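Is a parallel gripper worth it over the stock fingers on a small hobby arm?

Posted by reltport_bench, 24 Oct 2026

I have a servo arm built from the usual black perforated brackets, and I'm using it to pick up small round things from a sheet of white paper and drop them in an open box. The stock fingers are fine when the object is dead center and poor when it isn't. The Delley parallel gripper page claims "any shape, first time," which I don't believe for a second. 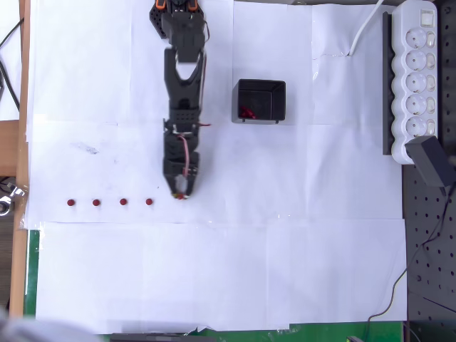

My wish list is short. I want the fingers to close without shoving the object sideways, and I don't want to add so much weight at the wrist that the shoulder servo starts buzzing. Has anyone run both on the same arm?

colesmont_tinkerer

I've run both. The Delley grips better on round stuff, but the gain is smaller than the page suggests. Over 800 picks in May I saw most of my misses come from the arm stopping short of where I told it to go, and no gripper fixes that. Check the slop in your wrist joint first. Mine had 2 loose screws.

Also glue thin rubber on the stock fingers before you spend money. It's ugly and it helped more than I wanted to admit.

servo_grump

just buy it, they all work the same

fu_owner

They don't all work the same. I have the Fu controller and the Delley drew enough current on a hard close to reset the board, about 4 times in one evening. Lower the closing force in software or give the gripper its own supply. As for weight, hang something equally heavy off the wrist and run your normal moves. If the shoulder complains, you have your answer for free.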